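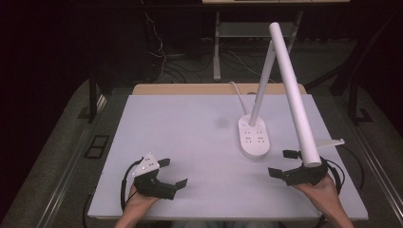
家居照明基础
第4讲 台灯的结构、摆放与日常保养
主讲:Stanisława Wróbel
助教:Florencio Herrero
2019年4月11日

本讲接着上一讲的灯具分类,只讲桌面上用的台灯。落地灯和夹灯放到下一讲。上课请带笔和讲义,实操部分在后半节课,每组一盏灯。

一、台灯的几个部分

课上统一用下面的叫法,写作业时也请照此书写。

底座:承担整盏灯的重量,决定灯稳不稳。常见形状有圆形、椭圆形和方形。灯臂伸得越远,底座就要越重或者越宽。触控式台灯的按键多半做在底座上表面,图标印得很浅,灯光暗的时候不容易看清。

立杆:从底座向上的一段。有的竖直,有的倾斜。细立杆占地少,但受力集中在根部,搬动时不要只捏着它提起来。

灯臂:与立杆相连、可以转动或折叠的一段。有些款式的灯臂比立杆粗,发光部分就装在里面,这时灯臂和灯头合为一体,讲义里仍叫灯臂。

转轴:灯臂与立杆相接的地方。台灯用久了,最先松的往往是转轴。

电源线:一般从底座后侧引出。

二、摆放

1. 先定人的位置,再定灯的位置。习惯用右手写字的人,灯放左前方;习惯用左手的人相反。这样手的影子不会落在笔尖上。
2. 底座整个落在桌面上,不要有一部分悬空。桌边留出放手臂的地方。
3. 光源不要直接照到眼睛。坐直以后平视,如果能看见发光面,就把灯臂压低一些。
4. 有屏幕的桌子,灯放在屏幕侧面,避免反光。
5. 白色或浅色桌面反光较强,亮度可以调低一档;深色桌面则相反。
6. 电源线走桌子后沿,留一小段余量。绷得太紧,转动底座时会扯到插头;太长的部分绕成松圈,用扎带收好,不要压在底座下面。

三、调整灯臂

调整时一只手扶底座,另一只手握灯臂靠近中间的位置,慢慢转。到了限位就停,不要再加力。折叠式灯臂放低时,末端离桌面留一点空隙,免得磕碰灯罩。

需要把灯移到桌子另一侧时,顺序如下:
关灯,拔插头;
把灯臂收拢;
双手托住底座搬过去;
放稳以后再展开灯臂;
最后理线、插电。

Florencio Herrero补充:去年8月那一期有两组同学没有收灯臂就搬灯,结果转轴都松了。今年请各组做这一步时由组长看着。

四、清洁

浅色外壳容易显脏,尤其是按键周围和灯臂上经常握的地方。每两周擦一次即可。

用拧干的软布擦外壳,再用干布擦一遍。不要把清洁剂直接喷在灯上。触控按键一定在断电后擦,否则灯会反复开关。发光面只用干的细纤维布,顺着一个方向擦。底座底部的防滑垫沾了灰会变滑,可以用湿布擦净,晾干再放回桌面。

桌面也一起擦。灯长期放在一个位置,底座下面会留下印子,早一点擦比较容易去掉。

五、常见问题

灯臂自己往下掉:转轴松。有外露螺丝的,用螺丝刀拧紧四分之一圈,试一下再决定是否继续。没有外露螺丝的不要拆,交给助教登记。

触摸没有反应:先看插头,再看手是不是太干或者戴了手套。断电一分钟后重新插上,有时可以恢复。

灯光闪:换一个插座试。仍然闪,就不要再用了。

底座晃动:检查防滑垫是否缺了一块,再检查桌子本身是否平稳。桌脚不平的情况比灯坏的情况多。

六、实操安排

地点在103室。每组领一盏台灯,按下面的要求完成:
(1)画出台灯的侧面简图,标出第一节里的五个部分;
(2)按“写字”和“看屏幕”两种用途各摆一次,记下灯在人的哪一侧;
(3)按第三节的顺序搬一次灯;
(4)断电清洁,填写保养记录。

做完后请把电源线收好,灯臂收拢,放回原来的架子上。Emilian Furtună负责检查各组的保养记录,没有签字的组要补做。

七、作业

写一份200字的说明,介绍自己家里或宿舍里的一盏台灯,内容包括底座形状、灯臂能否转动、电源线怎么走、现在的位置是否合适。可以附简图。下次上课前交给Cristóvão Macedo,纸质和电子版都可以。

参考阅读:本课程读本第36页,“工作面与光源的位置”。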